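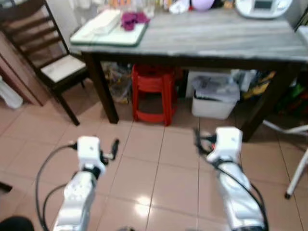 *The gray table with a cutting board and a magenta cloth on top, and a red stool and a white storage bin below.*

Small kitchens are the subject of a new course in Leditz this November, and the first places went quickly. The course is called "One Table" and it is for people who must cook, eat and store things in the same few square meters.

The organizer is Pikeck, a local association which until now was known mostly for its repair evenings. It received 21 applications for 13 places. A second group will start after the winter break, with the same program and the same price.

"Many people think that they need more furniture," said Sandra Blackburn, who leads the course. "First I ask them to look at the table they already have, and also at the floor under it. Under the table there is usually a second storage room, but things go in there and they don't come out again."

The participants work on one piece of furniture for the whole course. In the first lesson everything is taken off the table and out from under it, and put into groups on the floor. Plastic bags are opened and emptied. What was not used for a year goes to another place in the home or is given away. Only after this do people decide what can return.

Blackburn has a few rules which she repeats often. The cutting board must have free space around it. Bottles stand at the back, near the wall, but only one row of them. Cloths do not stay on the board. Stools can go under the table, if a person can pull them out with one hand and without moving a bin first.

Rachid Helmy was in a trial group in spring. He lives with his two sons in a rented apartment on the edge of the town, and his kitchen table is also the place for homework. He said that the hardest part was the bags.

"I had bags with other bags inside," he said. "I kept them for shopping, and then I bought new ones in the shop. Now I have one bin for this, and when it is full, it is full."

Not everything stayed in order. Helmy admitted that the back of the table filled up again during the summer - mostly with bottles and jars - and that he cleared it a second time before the school year.

The course has 8 lessons, all in the evening from 6 p.m. Participants bring a list of what is on and under their table, and a tape measure. Bins can be borrowed from Pikeck until the end of the course, so it is not necessary to buy anything before the first lesson.

Names for the second group are collected by Naima Amrani at the Pikeck office. People who were not accepted this time will be contacted first.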